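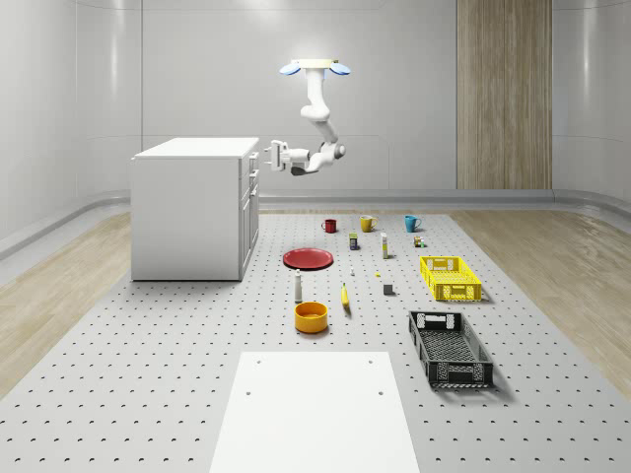 One reader of the last release wrote in to say that the overhaul dates looked too regular to be real, and asked whether they had been filled in by rule. They had, for one part of the table. The reader was right, and the column has been split in two in this version. See "Known problems" below.

Home | Tables | Notes | Changes | Contact

# Manby Piston Engine Parts Table

Last updated: August

## Summary

The Manby table is a set of shop records on ignition and fuel parts fitted to small piston aircraft engines. Each row is one part removed from one engine, with the hours it had run, the reason it came off, and what the shop did with it. The records come from two repair shops, Arkley and Arnaud, which agreed to share their removal sheets once owner details had been taken out.

The table is meant for people who study part wear, spare stock planning, or repair costs in light aviation. It is not a safety record and should not be used to set inspection times.

## What is in it

The release is made up of plain CSV files, one per part group:

- `magnetos.csv` — complete magnetos, removed for overhaul, exchange or fault
- `harness.csv` — ignition leads and full harness sets
- `plugs.csv` — spark plugs, recorded by set and not by single plug
- `carbs.csv` — carburetors and float bowls
- `pumps.csv` — engine-driven fuel pumps and electric boost pumps
- `shops.csv` — a short lookup table for shop codes and labor rate bands

The five part files share the same 28 columns. Columns that do not apply to a part group are left blank in that file. We kept them so the files can be stacked without any renaming.

## Main columns

| Column | Type | Notes |
|---|---|---|
| `row_id` | text | Stable across releases |
| `shop` | text | `ARK` or `ARN` |
| `engine_class` | text | Four-cylinder, six-cylinder, other |
| `part_group` | text | Matches the file name |
| `hours_since_new` | number | Blank if the logbook was lost or unclear |
| `hours_since_overhaul` | number | Blank if never overhauled |
| `overhaul_month_logged` | text | Month as written on the removal sheet |
| `overhaul_month_filled` | text | Month worked out by rule, new in this version |
| `removal_reason` | text | See the code list |
| `finding` | text | What the bench check showed |
| `action` | text | Overhauled, repaired, exchanged, scrapped, returned as is |
| `labor_hours` | number | To the nearest quarter hour |
| `parts_cost_band` | text | A to F, not dollar amounts |

The other columns cover storage conditions, operating use (training, rental, private, tow) and sheet quality. They are listed in `columns.txt`.

## Removal reason codes

- `SCHED` — removed because the time limit was reached
- `ROUGH` — rough running reported by the pilot or owner
- `DROP` — RPM drop outside limits on the run-up check
- `LEAK` — fuel or oil leak found
- `START` — hard starting
- `ACCESS` — removed only to reach something else
- `OTHER` — anything else, with a short note

`ACCESS` rows are easy to misuse. The part was usually in good order and went straight back on. If you are counting faults, drop these rows first. If you are counting labor, keep them.

## How the records were gathered

Both shops write up removals on paper sheets. Arkley scanned its sheets and we typed them in from the scans. Arnaud had already moved most of its sheets into a spreadsheet, so we took that file and matched it to the scanned sheets where we had both.

Typing was done twice by different people and the two copies were compared. Where they did not agree, the scan was checked again. Where the scan could not be read, the field was left blank and the `sheet_quality` column was set to `poor`.

The finding and action text was sorted into a fixed list of terms with the Grolto tool, a small set of matching rules kept in the `tools` folder. Grolto only handles wording. It does not guess at values. The original wording is kept in `finding_raw` so that the matches can be checked.

## What was removed

Tail numbers, serial numbers, owner names, invoice numbers and exact dates are not in the files. Dates were cut back to the month. Prices were turned into bands at the request of both shops. We also removed 40 rows where the engine type was rare enough that the owner could be worked out from the other columns.

Please do not try to match rows back to individual aircraft.

## Known problems

**Filled overhaul months.** Arnaud's older sheets often gave hours but no overhaul month. In the last release these were filled by working back from the hours, using a fixed rate of use for each engine class. The results went into the same column as the logged months, with nothing to tell them apart. They now sit in `overhaul_month_filled`. Do not use that column for any study of seasonal patterns, as the rule gives an even spread that has nothing to do with how the aircraft were flown.

**Uneven shops.** Arkley does a lot of work for flying schools. Arnaud sees more private owners. Differences between the two shops mostly reflect their customers, and the table has no way to separate that from the quality of the work.

**Missing good parts.** A part that never came off never gets a row. Average hours at removal are not the same as average life, and anyone fitting a wear curve will need to account for this.

**Plug sets.** A set is entered as faulty if any plug in it failed the bench check. Around 6 percent of plug rows have a note saying which position failed. The rest do not.

**Labor hours.** Arkley includes the run-up after refitting. Arnaud bills it separately, so its figures are lower for the same job.

## Loading the files

All files are UTF-8 with a header row and commas between fields. Blank means unknown or not applicable. There are no special codes for missing values — the old `999` code was taken out two versions ago.

Read `row_id` as text. Some of the values start with a zero, and spreadsheet programs will strip it.

## Changes in this version

- Split the overhaul month into logged and filled columns
- Moved float bowl rows from `pumps.csv` to `carbs.csv`
- Fixed a unit mix-up in boost pump pressure (Arnaud rows only)
- Added `ACCESS` as its own code; these rows used to be under `OTHER`
- Updated the Grolto word list for lead chafing and moisture

Row IDs have not changed. Work based on the earlier overhaul column should be run again.

## Terms of use

The table is free to use for research, teaching and in-house planning. Name the Manby table and the version you used. Do not resell the files or present them as approved maintenance data. The engine maker's manual and the rules in your country come first in every case.

## Reporting errors

Send the `row_id`, the column and what you think is wrong. Corrections are checked against the scan before they go in, and fixes are held for the next release.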